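Notebook, fruit storage bench, Filtdale
Dec 20, 2021
Written by Olesia Hrytsenko

Continued from the previous page. The pears from Gouveia were moved out of the cold room in the morning, before I came. Nazar put them on the long bench under a cotton cloth and wrote the time on the tray card, for which I thank him, because last time we had to guess it. All the fruits of lot 51 have now the same label color. Please do not mix them with the old October lot, which has also a yellow label but with a cut corner.

Firmness first. I used the hand penetrometer with the small tip. I peeled a thin disk of skin on two opposite sides of each fruit, away from the blush side, and pushed slowly until the line. It is important to push with the body and not with the wrist. When I push with the wrist, the second reading on the same pear comes out lower than the first, and this is me and not the pear. Vitalii repeated the first tray after me without seeing my numbers. We agree well on the hard fruits and badly on the soft ones. On the soft ones he goes faster than I do. We should use the stand for everything below the middle of the scale. The stand is still missing one screw, I asked Tamara where she bought the others.

The values are on the sheet glued on the left page. My impression before any statistics: the fruits from the bottom crates are firmer than those from the top crates, and the difference is larger than in October. 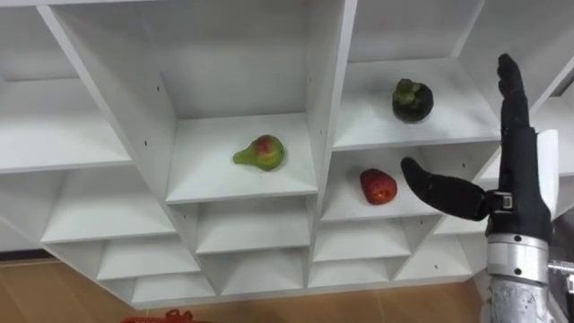 Pear, mangosteen and a red fruit, each on its own white shelf.

Starch test. I cut every pear across the equator, dipped the cut face in the iodine solution and left it for one minute face up on the glass. The stain was dark at the edge and clear around the core in most of them, as it should be at this stage. Three halves gave a stain in spots, with a clear area only on one side. I have compared with the chart and I cannot place these three on it. I wrote "not assigned" and kept the halves for Yevdokiia to look at, but they brown quickly and she came only after lunch, so she saw mostly brown. Next time I take them directly to her.

The iodine bottle is near the end. There is a new one of 300 ml in the cupboard, prepared by Vitalii. He wrote the date on the cap, please write it on the bottle, since caps travel.

Sugar. The refractometer showed a value different from zero with the distilled water. I cleaned the glass with the soft paper, waited, and tried again, and then it was fine. I think there was dried juice under the edge of the cover. I repeated the first 11 samples after the cleaning and crossed out the old numbers with one line, so that they can still be read. They moved all in the same direction, which confirms to me the dried juice. The juice from the hard pears does not come out easily with the garlic press. Nazar proposes to grate first and then to press in a cloth. I tried it on one pear and there was enough juice, but also much foam, and it takes the double of the time.
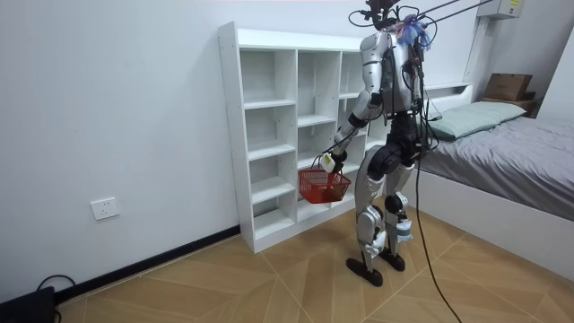
About the weight loss I am less happy. The balance was moved to the other end of the bench and I did not know it until I saw the number walking up and down on the display. There is air from the vent at that place. I put the cardboard shield around it and the number became quiet, but the weights of the first crate were already taken. I do not delete them. They are marked with a circle, and in the spreadsheet they must have the word "draft" in the remarks column. (Draft in the sense of moving air! Tamara understood it last time as "not final".)

One more problem with the spreadsheet. The Jadosus template accepts the weight in grams only without decimals, and it changed 499 followed by a decimal into a date. I could not find how to switch this off. For the moment I enter the numbers as text and convert them at the end. If somebody knows a better way, write it in the margin here.

Paper liners. We have two types in this lot, the plain ones and the waxed ones from Plimel. In the waxed liners I found more fruits with a damp skin in the hollow around the stem. I cannot say if it comes from the liner or from the position, because all the waxed crates were standing near the door. This was a mistake in the planning, and it is mine. For the next lot the crates should be placed by drawing numbers, and the plan should be taped on the cold room door before the first crate goes in. Yevdokiia agrees. She also wants one logger inside a crate and not only on the wall.

Smell: normal, no alcohol note in any tray. One pear in the second tray smells of cellar at the stem end. Inside it was brown in a ring around the core, flesh otherwise firm. I kept the other half in the fridge, in a bag with "core browning?" on it. Nobody should eat from this fridge in any case.

To do
Ask Tamara about the screw for the penetrometer stand.
Put the balance back to its old place, and level it again.
Vitalii: second reading of the soft fruits, with the stand.
Nazar: try grate and cloth on a few more hard pears, and let the foam go down before the refractometer.
Print the starch chart again, ours is so faded that two stages look the same.
Send Yevdokiia the page with the liners.

Later the same day: the smelling pear was cut a second time, lengthwise. The brown goes up to the stem in a thin line. I drew it on the back of this page.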